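Timestamps, again

Quick one before I lose the thread. Been heads down on Pestow (our replay and alignment tool, for anyone new) and the time sync branch is finally merged. Took most of January. I said it would take a week, Deirdre has the message and likes to quote it.

So the short version: demos recorded with two hand-held grippers come in as separate streams. Left video, right video, pose track from the markers, finger widths. Every one of them has its own idea of what time it is. The old loader took the first stamp of each stream, called that zero and hoped. Fine for picking up a block. Not fine for anything where one hand holds and the other hand moves, because now your left hand lets go before your right hand has got there. At least on paper.

Policy trained on that stuff learns to let go early. We spent ages blaming the network for it. Genji changed the action horizon, I changed the action horizon back, Lizeth swapped the image encoder. Small gains, all noise I think now. Then Janaka plotted the two finger width curves on top of each other for a handoff and the gap was just sitting there. 17 frames in the worst episode. Seventeen! At 30 fps thats more than half a second.

First try was the lazy one, cross-correlate the wrist speed from the video against the wrist speed from the marker track, take the peak. Works great when people move a lot. When they hover and think, the peak goes flat and you get garbage with a very confident number attached. I added a sharpness check so it refuses to answer when the peak is too wide. Refusing is good. I want more code that refuses.

Second try, the one that got merged: same thing but on short windows, throw out the flat ones, then fit a line through whats left. Gives you offset AND drift. Drift turned out to matter more than I wanted, one of the clocks slides over a long recording so a single offset is right at the start and wrong by the end. Jayson had been saying this since the summer. Sorry Jayson.

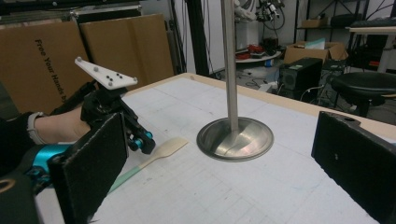
Ran it over the whole back catalog. 1,025 episodes, overnight, and by the time I got in with coffee it had flagged 7 as hopeless. Opened all of them by hand. Mostly the marker track drops out for long stretches and there's nothing to line up against. Those are out of the training set for now. Could maybe save a couple with the finger widths alone but I'm not going to, life is short.

Things that bit me, in no order:

Interpolating rotations. I knew better. Did it componentwise on the quaternions anyway at some late hour, and forgot the sign flip, so every so often the wrist did a full spin between two samples. Looked amazing in the viewer. Slerp, check the dot product, flip if negative, move on.

Resampling gripper width with a cubic. It overshoots when the fingers close fast, so you get widths below zero, and the planner (rightly) throws. Linear is fine. Linear is nearly always fine.

Float seconds. One of the loaders was casting epoch time to 32 bit. I'll leave that there. Everything is int64 nanoseconds now and there's a test that yells.

Caching. Pestow cached the aligned episodes keyed on file name and not on the alignment config, so for two days I was "comparing" old against old and writing long messages about how robust everything was. Key is a hash of the config now. Delete your cache if you pulled before the merge, please, Lizeth already lost a morning to it.

The viewer also got a new strip along the bottom, all streams stacked with the fitted offset drawn on, and you can drag it. Dragging doesn't save unless you hold shift. Genji thinks that's backwards and he may be right, but I've nudged too many things by accident.

On the control side, we retrained the small policy on the realigned data, same seeds, same everything else. Early letting go is much rarer. Still see it when the object is thin and both hands are close together, and I beleive that one's perception. The fingers block half the view right when you need it, and the model seems to fall back on timing. Janaka wants to feed the other hand's pose in as an input, relative to this one, so it has something to go on when the picture is useless. Needs good sync to be worth anything, so, now we can try it.

Also looked at Clalus for storage since the episode folders are getting silly. Nice format, quick random reads, but appending to a stream after the fact means rewriting the whole chunk, and appending is half of what we do. Parked. If someone has made it work with late arriving pose data write me, I'd love to be wrong.

Next up is the planner side. Deirdre has a branch where the aligned tracks get checked against the arm's joint limits at load time, so we find out an episode can't be followed before training on it and not after. It's slow right now, the IK gets called for every single sample, which is silly when neighbors are nearly identical. Warm starting from the previous solution should fix most of it. She's on that, I'm on docs. Docs are bad. I know. The alignment page still describes the old loader.

Comments are open again by the way, spam filter ate everything for a while so if you wrote in about the marker dropout post and I never answered, try again.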